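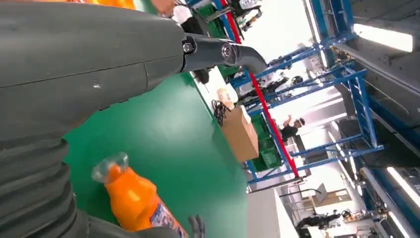 Orange bottle on the green floor at Skorby, with crates and the blue rack behind.

Local Business > Food and Drink > Interviews

Two bottles, one wrap: packing orange drinks at Skorby

By Evander Rennie
19/02/2022

Jean Hepburn has run the packing room at Skorby, a drinks wholesaler on the edge of Cerkville, for long enough to have strong views on plastic wrap. She buys it, stores it, and hears about it when it fails.

"People think the bottle is the hard part," she said when we talked at the company's building on Laing Road. "The bottle comes to us finished. It's filled, it's capped, it has its label on. What we do is put bottles together so a store can sell them together, and then get them out the door in one piece."

Skorby brings in soft drinks and sells them on to grocery stores and lunch counters. Orange is the biggest seller. It goes out in singles and in twin packs, with the twin pack making up most of the work. Hepburn said the company sends out 2000 twin packs in a normal month and that June is well above normal.

She started out in the office, taking phone orders, and moved to packing when the last supervisor left. She said she had expected to stay until a replacement was found.

"They never advertised the job," she said. "After a while I asked for the pay that went with it and they gave it to me."

The twin pack is simple. Two bottles stand side by side and clear plastic goes around both. Hepburn likes the labels facing the same way, so that the front of the pack looks the same wherever a store puts it. She said buyers notice when one label is turned toward the back, and a few will send a picture of it.

"It drinks the same," she said. "But if I saw it on the shelf I'd pick up the next one too."

The wrap has to be tight enough that a person can lift the pack by one bottle and have the other come along. Hepburn tests new rolls that way. She picks up the pack by one neck, walks to the end of the table and back, and puts it down. If the second bottle has slid, she tries another pack from the same roll. If that one slides as well, the roll goes back to the supplier.

Too tight causes a different problem. The bottles lean in toward each other at the top, and the pack won't stand level in a crate. Hepburn said the staff went through a stretch of leaning packs last year after changing suppliers. The new film was thinner and cheaper, and people were pulling harder on it to make up for that.

"We saved a little on the film and spent it on doing packs twice," she said. "We're back on the old film now. I kept one roll of the other stuff for wrapping paperwork."

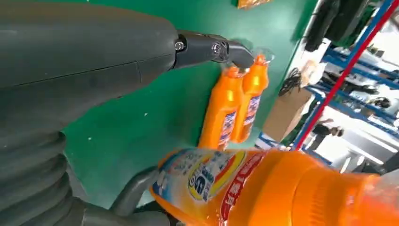 A pack that comes undone is taken apart and done over. Old film is never patched. Hepburn said a second layer over a torn one looks bad, and customers have trouble finding the end of it when they want to get the bottles out.

Bottles that arrive with a scuffed label are set to one side and sold as singles to a lunch counter that pours them into cups. Dented ones are not sold. The staff can take those home.

I asked whether she drinks it herself.

"I did for the first month," she said. "My kids still do. I drink coffee."

From the table the packs go into crates. Skorby uses stackable plastic ones for stores close enough to send them back, and cardboard boxes for everyone else. Hepburn prefers the crates. They don't go soft if something leaks, and the ribs on the side give a person something to hold. Her complaint is that they don't come home. At the last check, 40 were missing.

"I know where some of them are," she said. "I've been in stores and seen our crates holding up a display of potatoes. I ask for them back, and they say sure, and I see the same crate there the next time."

She has thought about charging a deposit. Demetrius Strickland, who handles the accounts at Skorby, is against it. He said the paperwork would land on him and that some of the smaller stores would switch to boxes to avoid it.

"Then we'd be buying more boxes," Strickland said. "Jean and I have had this talk. I expect we'll have it again in June."

Cardboard has its own rules. A box gets a small label on top and never on the side, so it can be read when boxes are pushed up against each other. The twin pack of orange goes by item number 3202 on the paperwork, and everyone in the room calls it that. Hepburn said new people take a few days to catch on that "we're short on 3202" means they need to go and get more orange.

The hardest thing to teach, she said, is stacking. People want to build high at once, since it clears the table. She would like them to finish a layer first, check that it sits flat, and then go up. Full bottles are heavy, and a stack that leans a little in the morning leans more by the time the truck comes — the bottom layer takes all of it.

"I'd sooner have four low stacks in my way than one tall one I'm watching all day," she said.

Spills are the other daily subject. Orange drink is sticky, and when it dries on a smooth floor it pulls at the soles of your shoes. Hepburn's rule is that whoever sees a bottle on the floor picks it up, whether or not they dropped it, and checks the cap before it goes anywhere else. If the cap has been knocked, the bottle is out. She mops with warm water first and soap second. Going in with soap right away, she said, just spreads the sugar over a bigger area.

She picked that up from Dzintra Krūmiņa, who packed at Skorby before her and is now retired. Krūmiņa also left behind a handwritten sheet on how to load a crate: heavy bottles to the middle, caps all at one height, nothing lying on its side on top. The sheet has been photocopied so many times that the bottom line can't be read anymore. Hepburn said she has meant to type it up.

Tables are another sore point. Things collect on them. Cables, tape, empty boxes and someone's gloves all end up on the surface that is supposed to be for packing. Hepburn has tried hooks, then bins, and then a sign. The bins helped for a while and then filled up with things that didn't belong in bins.

"I clear my own end," she said. "I've stopped clearing other people's. Some of them have started to do it themselves — it took a while."

Skorby is talking with a delivery company, Sustside, about taking over the longer routes. Hepburn is in favor if the drivers will bring crates back. She has asked for that to be written into the agreement and had not yet seen a draft when we spoke.

She is also looking at a paper band to replace the plastic wrap. A sample came in the mail and she put it around two bottles and did her walk to the end of the table. It held. Then she left the pack in the cooler overnight, and in the morning the paper had gone limp and the bottles had come apart.

"The salesman said it wasn't made for coolers," she said. "I said, well, it's a drink."

He has promised to send a coated version. She plans to try it on the orange first.

Comments

Leandro Painemal: I run a corner store and I have two of those crates. I will bring them back. Please don't start a deposit.

Dzintra Krūmiņa: The bottom line on the sheet says to wipe the crate before you load it. Hello to Jean.

crateman: Warm water first is right. We did it the other way at the dairy and the floor was tacky all summer.

LaingRoadLou: Does the store on Laing Road sell singles to the public or just wholesale?

Evander Rennie: Wholesale only, as far as I was told. Several grocery stores in Cerkville carry the twin pack.

Related

Sustside adds routes north of Cerkville
What happens to returned bottles
Cerkville lunch counters, listed by street
A morning with the people who stock the dairy case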